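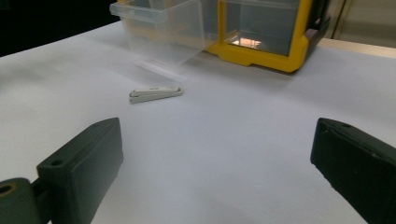 Tranville, May

Sevside Building Residents' Meeting
Minutes

The meeting opened at 7:05 p.m. in the ground floor room. Celeste Ibarra chaired. Eglė Juška took the minutes. 19 households were represented. Apologies were received from apartment 9 and from the shop tenant, Dambrauskienė Bakery, who sent written comments on item 3.

1. Minutes of the previous meeting
Approved with one correction. The roof inspection was requested by the residents and paid for by the owner. The earlier minutes had it the other way around.

2. Front door entry system
The Nunix panel has been failing to ring several apartments on the upper floors. Residents reported missed packages and visitors left standing outside. The installer came twice and replaced the wiring behind the panel, but the fault came back within the week. Celeste has written to the building owner asking for a new panel and has had no answer. Two residents asked whether rent could be withheld until it is fixed. Celeste said she would not advise that without talking to a lawyer first.
Agreed: send a second letter, signed by all households present, with a list of the dates the panel failed. Residents should give their dates to Eglė by the end of the month.

3. Deliveries to the bakery
The bakery wrote that its flour supplier can only come before 6 a.m. Residents on the courtyard side said the truck's reverse alarm wakes them. The bakery offered to have the truck stop on the street and bring the sacks in by hand cart. Some residents doubted that the cart would be any quieter on the cobbles. It was suggested that the cart could have rubber wheels.
Agreed: try the street delivery for one month and discuss it again at the next meeting.

4. Laundry room
The second dryer is working again. The sign-up sheet is being ignored on weekends, and loads are being left in the machines for hours. A resident asked for a fine. This was put to a vote and did not pass.
Agreed: a finished load may be taken out and put on the folding table after 20 minutes. Eglė will put up a notice.
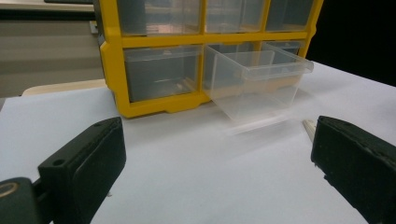 Yellow organizer with clear drawers.

5. Bicycles in the stairwell
The fire inspector's letter was read out. Nothing may be stored on the landings or under the stairs. There is room in the basement for most of the bicycles, but the ramp is steep and the light at the bottom is out. The older residents said they could not manage the ramp with a heavy bicycle. Celeste will ask the owner to repair the light and to allow a rack in the courtyard by the back wall.
Agreed: the stairwell is to be cleared by the first of next month. Unclaimed bicycles will be tagged before anything is moved.

6. Courtyard fund
The balance is $223. The only spending since the last meeting was on potting soil and a hose connector. A request for a second bench was put off until the rack in item 5 is settled, as both would need the same wall.

7. Other business
Water will be shut off in the north stairwell for valve work, from 10 a.m. until 2 p.m. The plumber will post the day on the door.
A resident asked who has the key to the meter closet. Apartment 14 has it.
The window on the third floor landing does not close fully. Added to the letter in item 2.

The meeting closed at 8:40 p.m. The next meeting will be held in the same room after the summer.

Minutes taken by Eglė Juška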